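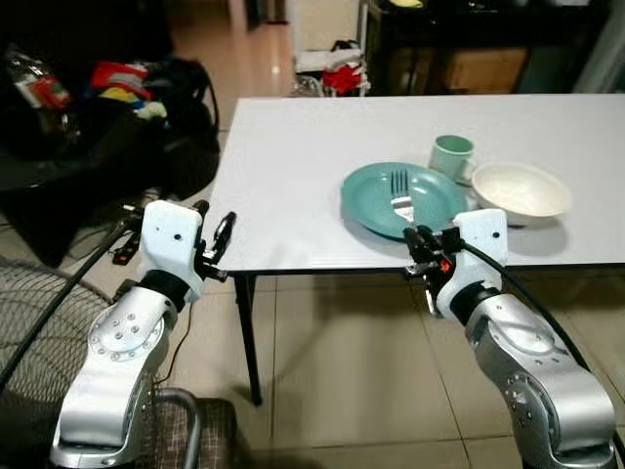
Speaker notes, "One Place Setting"
Usha Thampi, Kaltitz community evening, March 30, 2019

Slide 1. Say hello, thank Shewit Araya for the room. Ask who ate dinner at a table last night. Wait for hands.

Slide 2. The place setting at its smallest: a plate, a fork, a mug, a bowl. I use plastic plates at home and nobody has complained. Nothing has to match.

Slide 3. Where things go. Fork to the left of the plate while you set up, on the plate when you're done. Mug at the upper right, handle out to the right. Bowl next to the mug if there is soup — otherwise leave it in the cupboard.

Slide 4. Bags. In our house they go on the floor by the wall before anyone sits. Tell the story of Ashwin's backpack and the gravy (keep it short, it ran long in Cao).

Slide 5. Clearing. Scrape, stack, carry. Forks last. Children can do this from age four or so if the plates are light.

Pause here for questions. King-fai Chiu has the second microphone.

Slide 6. Homework: set one place tonight, 2 minutes, phone in another room. Sign-up sheet for the May session is by the door.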